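Come and clear out a cupboard with me (and get paid for it)

Posted in: Take part, Paid, Home and family

Hello! I'm Rhiannon Humphreys and I'm looking for people who have too much stuff and don't mind talking about it. If you've got a cupboard, a loft, a box room or a garage that you walk past with your eyes half shut, please keep reading, you might be just the person.

I've been writing about homes and the things we keep in them for a good while now, mostly for the Skatier newsletter, and this winter I'm starting a bigger piece of work called the Mridha Project. It's named after the street I grew up on, where my mum had a cupboard under the stairs that held three broken hoovers, every school report I ever got and a wedding hat that didn't belong to any of us. When she moved out I spent a whole week sat on the hall carpet with that cupboard, and I've been wanting to write about it ever since. Then I thought, well, why only mine?

So I'm after 30 households. Any size, any shape. You might live on your own, or with four children and a dog, or in a shared house where the last tenants left half their kitchen behind. You can own or rent. You can be very tidy indeed with one shameful drawer, I'd love to hear from you too.

What you'd be doing

You pick one storage space in your home, and it has to be one you haven't sorted properly for at least a year. Over four weeks you empty it, decide what happens to everything, and put back what you're keeping. I'd like you to do it at your own pace, so a bit after tea is fine and so is one mad Saturday-style blitz with the radio on.

While you're at it you keep a diary. I'll post you a notebook, or you can type it or record yourself talking if writing isn't your thing (my friend Shiuli did her trial diary entirely as voice messages from the bath and it's the best one I've got). I don't need lovely sentences. I want to know what you found, what you'd forgotten, what you argued over, what you couldn't throw away and what you were thrilled to see the back of.

We'll talk twice. The first is a short phone call before you start so you can tell me about the space and how it got like that. The second is a proper chat at the end, 60 minutes, either at yours, on a video call, or at our place on Ziltoveck Lane where there's parking and a decent kettle.

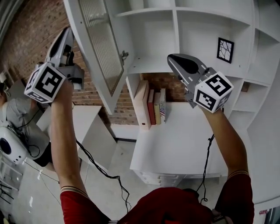
I should say something about who else you'd be dealing with, as I won't be doing all this by myself. Obaidul Siriwardena looks after the diaries once they come in. He types up the handwritten ones, takes out names and addresses, and he's the only person apart from me who'll read yours in full. Dalia Urbonaitė does the bookings and the payments, so if your train's late or your toddler's been sick, she's the one to message. She's very calm about that sort of thing, much calmer than I am!

What you'd get

Each household gets £800, paid in two halves: the first when your space is empty and the second after our last chat. I know that's a fair bit for turning out a cupboard, but four weeks of diary is real work and I want people to be able to say yes without having to be well off or retired. If you claim benefits, do have a look at how a payment like this might affect you before you sign up. Dalia can send you a letter explaining what the money is for, just ask.

You also get help with getting rid of things. Ruwan Weerakoon has a van and will come and take away up to one load per household, to the tip or the charity shop, wherever you tell him. He can't take paint, gas bottles or fridges. He can take a piano, but he'd like some warning.

And there'll be a copy of the book, whenever there is a book. I'm not going to promise a month for that.

Who can join in

You need to be over 18 and the person who'd normally have the say over that space. If you share it with someone, they need to be happy about it as well, and I'll want to hear that from them and not just from you (we had one very frosty evening during the trial over a box of fishing magazines). Please live within an hour of us so that Ruwan can get to you and home again.

I'd ask you not to apply if you've been bereaved in the last few months and the things belong to the person you've lost. I'd truly like to hear about it one day, but four weeks is a horrible deadline to put on that kind of sorting. The same goes if your stuff is making you ill or making your home unsafe. I'm a writer and I'd be no use to you, and your GP is a much better place to start.

You don't have to end up with a tidy cupboard. If you take it all out, look at it and put every last thing back in, that counts, and you still get paid. You can also stop whenever you like. If you stop halfway you keep the first half of the money, and you can ask for your diary back.

Will people know it's me?

No, unless you want them to. I change names, streets and jobs, and I'll show you any passage that's drawn from your diary before it goes anywhere. If there's a bit you hate, it comes out. Photos of your space are welcome but they're only for me, to jog my memory while I'm writing.

How to apply

Send me a few lines, using the contact form on this page with "Mridha" in the subject box. Tell me:

Who lives with you
Which space you'd pick and roughly how big it is
One thing you already know is in there
When you're easiest to reach by phone

Please don't tidy it first! I had someone do that in the trial, bless her, and we had nothing left to talk about.

I'm taking applications until the end of December and I'll answer everyone, though it may take me a little while. First calls will be in the new year, usually after 6pm because that's when my own house goes quiet. If the form plays up, ring the office and ask for Dalia.

Rhiannon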